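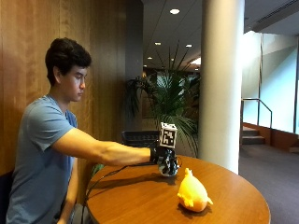 Last updated: Aug 4, 2024

We use cookies to remember your settings and count visits. Accept / Manage choices

My apartment walk-through checklist, with comments

I do this one twice a year, in May and again in late summer, and people in the building keep asking me for it, so I finally typed up my notes. It takes me one slow afternoon with a flashlight and a stepladder. I rent, so anything marked LL goes to the landlord in writing.

Smoke alarms – OK, one replaced
Press the test button on every one and hold it until it really yells. The hallway alarm was past its date (look on the back, you have to twist it off). The new one is a Nurell and it's loud enough to scare the downstairs neighbors, sorry!

Carbon monoxide alarm – OK
Mine plugs in low by the bedroom door. Somebody had unplugged it to charge a phone. I was that somebody.

Fire extinguisher – OK
Needle in the green, pin in, hose not cracked. It used to hang right behind the stove, which is a dumb place if the stove is what's burning. Now it's by the kitchen door.

Outlets and cords – 2 fixes
Feel the cover plates for warmth after something has been running a while. I found a loose plate under the window (tightened) and a space heater cord with a flat spot where the bed leg had been sitting on it. Tossed the heater. No power strips plugged into power strips, please, I don't care how neat it looks.

GFCI outlets, kitchen and bath – bath FAILED, LL
Hit test, then reset. The bathroom one wouldn't trip at all. Vichien Onsri came up from the management office and swapped it five days after I wrote, and I retested it while he was still standing there.

Water heater – OK
Kitchen tap read 127 on my candy thermometer, so I had the setting brought down. Check again the next day, it moves slowly.

Windows – one sticks, LL
Every bedroom window has to open all the way without a fight. The one over the fire escape needs two hands and some bad language. Still open on my list.

Tall furniture – fixed
The Brudeck bookcase is strapped now. I'd been putting that off for ages, mostly because I hate drilling into plaster.

Dryer vent – OK
Pull the hose and clean it out, and then go look at the flap outside while it's running. Ours opens fine but there was a wad of lint behind it the size of a sandwich.

Stairwell – OK
Lights on at every landing, rail solid. Nipon Wattanapong on the top floor reported the wobbly bracket last time and it's still holding.

Next round: new batteries everywhere, and chase the window.

Recent posts
Closet shelf brackets, the second attempt
Zovow door chime: what I'd check first
Getting a repair request answered in 14 days
Moving day at Jitpraphai Court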